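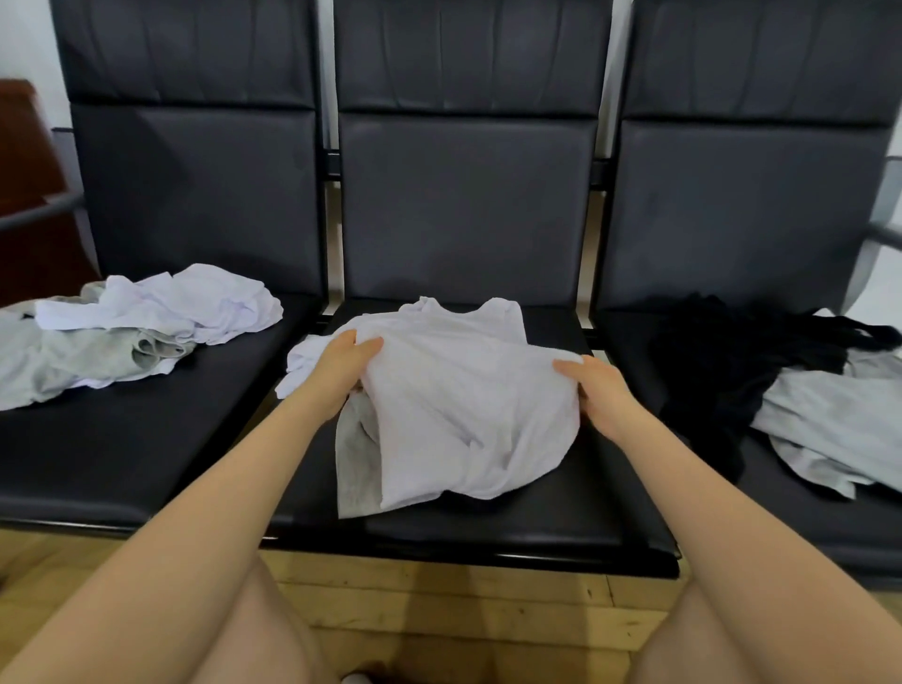

Sorting clothes on the seats, one pile to each.

Call for participants: garment handling study, second round

Zurilura is looking for people to sort and fold everyday clothes by hand for a study of faults in our folding machine. No experience is needed. We would especially like to hear from people who fold laundry at home and have never been trained to do it a certain way.

Why we are running a second round

Our folding arm, Nedelcu, was stopped in May after a fault during a supervised run. The arm picked up a T-shirt that had another garment caught under it. The software read the two as one piece, and the gripper kept closing after it should have stopped. A technician reached in to free the cloth. The arm was paused but still powered, and it moved again while her hand was between the fingers. She had bruising on two fingers and was back at work the next day. The machine has not run with a person inside its reach from that day on.

The review was led by Huguette Pons. It found two separate problems. The first was in the wiring of the pause button, which held the arm in place but did not cut power to the gripper. That has been replaced with a stop that cuts power to both, and the arm now sits behind a gate that shuts it off when opened. The second problem has not been fixed. The software is poor at telling where one soft garment ends and the next begins, mainly when they are close in color or lying in a heap. Out of 1,751 picks in the log, 394 were marked as wrong, and most of those were a double pick or a dropped piece.

To work on that, we need to see how people do it. We have recordings from the first round, but most of them show clothes that were already laid out flat.

What you will do

You will sit or stand at a row of seats with mixed clothing on it, mostly T-shirts and other light items. You will pull pieces out of a heap, shake or turn them, smooth them, and fold them or set them down in a pile. Work at your normal speed. If you pick up two things at once, carry on as you would at home. We want those moments in the recordings and they do not count against you.

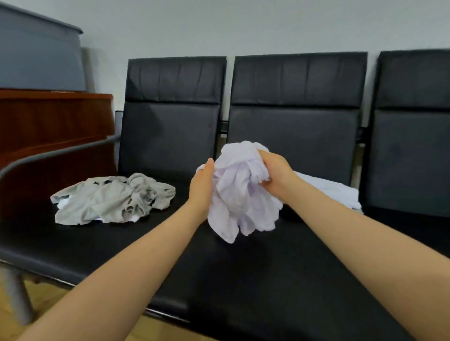
Your hands and forearms will be recorded from head height. Please take off rings, watches and bracelets before you start. Your face is not recorded, and we do not keep sound.

You will not work with the arm or be in the same room as it. It is kept at the Ernex building, and this study takes place at our Clumaseo site.

Who can take part

You must be 18 or older and able to use both hands for the length of a session. Left-handed people are welcome, and we had too few in the first round. Please do not apply if you have a skin condition that is made worse by handling fabric. All garments are washed before use in plain detergent with no scent.

We have 14 places. Each person comes for 2 sessions on separate days, with a break in the middle of each. Sessions are paid at a flat rate, which is stated in the consent form, and you will be paid for any session you start, including one we have to cut short. Travel by bus or train is refunded if you keep your ticket.

You can stop at any time. If you want your recordings deleted, tell us before the end of the study and we will remove them.

How to apply

Write to Capucine Delorme at the Clumaseo site office with your name, the times of day that suit you, and which hand you write with. Applications close on 7th December. People who took part in the first round may apply again, but new applicants will be placed first.

Questions about the fault or the review can go to Wahyudi Oei, who is in charge of safety for the project. A copy of the review, with the technician's name removed, will be sent to anyone who asks for it.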